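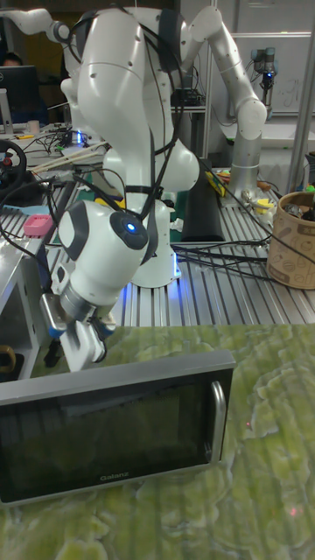
8 May 2024

Spent most of today on the microwave, so this will be a microwave entry, sorry to anyone looking for the Vimell notes (they're in Azra's book, I think, or under it).

The kitchen list says "warm up lunch" as if it were one job. I wrote it out properly this morning and got to 16 steps before I even had the plate back on the table, and that's with no stirring! Opening the door is the step I keep coming back to. The handle on the Galanz is curved and sits on the right, so you want to come at it from the front and pull in an arc. Pull straight back and you drag the whole oven toward you. I tried it by hand a bunch of times with an empty cavity and it crept forward 5 mm or so on every bad pull. Good pulls, no creep. Rubber feet might fix that, or a strip of the grippy mat Nikola Milošević bought for the Warnau job, if there's any left.

Closing is easy. Push near the handle, listen for the click, done.

Cup test after lunch: one mug of tap water, high power, 61 seconds because I fumbled the timer and then decided to keep it for all the runs. Came out at 169 F on the probe, which is hotter than I'd like for anything you carry across a room. Will drop the time tomorrow and use the wide bowl too, and put a saucer under it.

Azra Delić wants the oven turned a little so the door has more room to swing. I'm fine with that, but then we need to mark the green top so it goes back to the same spot after wiping. Masking tape for now. Petkov's old layout sheet has the oven further left and I don't trust it.

To get: tape, saucer, a second probe battery. Ask Amau about the spare glass plate.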